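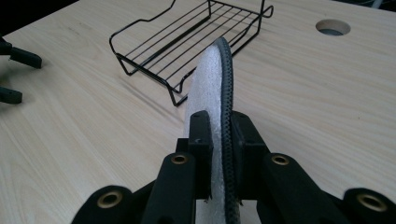
这周组里的数据终于跑完了,我憋了好几天,今晚一定要写一写。

事情从去年就开始了。我们做的是手持夹爪采集数据,再拿去训练机械臂的策略,任务是厨房里的小活儿:把洗碗用的海绵从桌上拿起来,放到沥水架上。听起来简单得有点丢人,对吧?可海绵是软的,边上往往还包着一圈别的材料,形状又弯弯扭扭,夹在哪里、夹多深、夹住之后要不要竖起来,全都会影响后面那一步。硬邦邦的杯子和积木我们早就做得不错了,一换成海绵,成功率立刻掉下去一大截。

当时大家的第一反应都是加数据。我也是!我那阵子天天站在桌子边上捏夹爪,捏到手腕发酸,攒出了2,000条演示。曲线确实往上走了一点点,然后就平了,平得让人心烦。Saron Mersha看了我的回放,问了我一句:“你每次是不是都从同一个地方下手?”

我回去一看,还真是。人做一件事做熟了,动作会越来越像,两千条里大部分都是手从右下方过去,夹住离自己最近的那条边,一提,一转,完事。模型学到的基本就是这一个动作。海绵稍微转个方向,它还是往老地方去,夹到空气。

于是就有了现在这套办法,我们内部叫Undus。做法其实很朴素:先用手头的数据训一个很小的模型,让它给桌面上海绵的每一段边缘打分,分数低的地方就是它没把握的地方。下一条演示从哪里下手,由这个分数来定,采集的人照着提示去夹。每采完200条,小模型重训一遍,分数图更新,再继续。没有新网络结构,没有花哨的损失函数,代码短到我第一次写完的时候以为漏了什么。

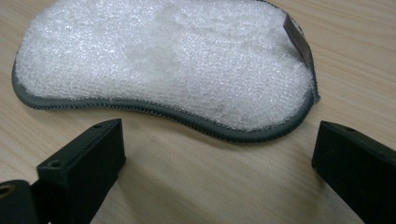
像腰果、像肾脏这种带凹口的形状,是我最喜欢拿来讲的例子。外凸的那一边,夹爪怎么过去都差不多;凹进去的那一小段就很讲究了,两根手指张开的方向如果跟边缘没对齐,一合拢,海绵就会往旁边滑,或者被捏出一个褶。以前我采数据的时候下意识地绕开凹口(因为难夹嘛),分数图一出来,凹口那里几乎全是低分,跟我偷懒的位置一模一样。看到那张图的时候我真的笑出声了,感觉被自己的模型抓了个正着。

包边是另一个有意思的地方。海绵中间是软的,包边的手感完全不同,夹爪同时碰到两种材料时,两边的变形不一样,物体会轻轻歪一下。我们没有触觉传感器,只靠腕部的相机看,所以这种歪必须在画面里学出来。Undus挑出来的演示里,夹在包边附近的比例比我自己随手采的高很多,后来做分析,放架子那一步的提升有不少要归功于这些样本。竖着夹住边缘,再稳稳地往架子那边送,这个姿态我原来几乎没采过。

好了,说结果。用Undus的方式,我们采到1,078条就停了,比原来的一半多一点。在同一张桌子、同一批海绵上测,整体成功率比那2,000条训出来的还高,差距最大的恰恰是凹口朝向夹爪的那些摆法。我们换了3个随机种子,排序都没变。第一个种子出来的时候我不敢高兴,第二个出来的时候我去倒了杯水,第三个出来的时候已经快凌晨一点了,我在群里连发了一串感叹号,Margareta Ghiță回我:“睡觉。”

她第二天就来泼冷水了,而且泼得很对。她问:会不会只是因为新数据更均匀,跟打分没什么关系?随便找个脚本,让下手位置在边缘上均匀分布,是不是也一样?这个对照我们补了。均匀采样确实比我凭感觉采要好,好得还挺多,占了总提升的大头。Undus在它之上还有一截,但没有我一开始以为的那么夸张。我觉得这个结论反而更有用:如果你嫌麻烦,不想搭一套循环,先把下手位置打散,就已经能拿到很大一块好处了。

还有几个没解决的问题,也记在这里。

打分的小模型对材质有点敏感。表面蓬松、会反光的网面海绵,它给的分数会抖,同一个位置前后两帧能差出不少。我目前的处理是取几帧的平均,很土,先凑合着。

沥水架的细铁丝也让人头疼。海绵放上去的最后那一下,夹爪手指容易跟铁丝挨得太近,策略有时会在上方犹豫,来回晃两下才松手。这部分Undus基本没帮上忙,毕竟它只管从哪里夹,不管往哪里放。Saron的想法是对放置位置也打一遍分,两张图合起来选,我下个月打算试试。

还有就是采集的人会累。照着提示去夹比凭习惯去夹费神得多,每一条都要先看一眼,再换姿势。我自己测下来,单条耗时是变长的,好在总条数少了这么多,整体时间还是省的。提示的界面现在很简陋,只在屏幕上标一个点和一个箭头,Margareta说箭头老是看反,我把颜色改了一版,她说还是看反。

代码还在整理,里面有好几处路径写死了,变量名也不太能见人。等我把放置那部分的实验跑出第一轮,再一起写一篇。要是你也在做软东西的抓取,海绵、毛巾、手套都行,特别想听听你们的下手位置是怎么分布的,画张图看看吧,说不定也会吓一跳!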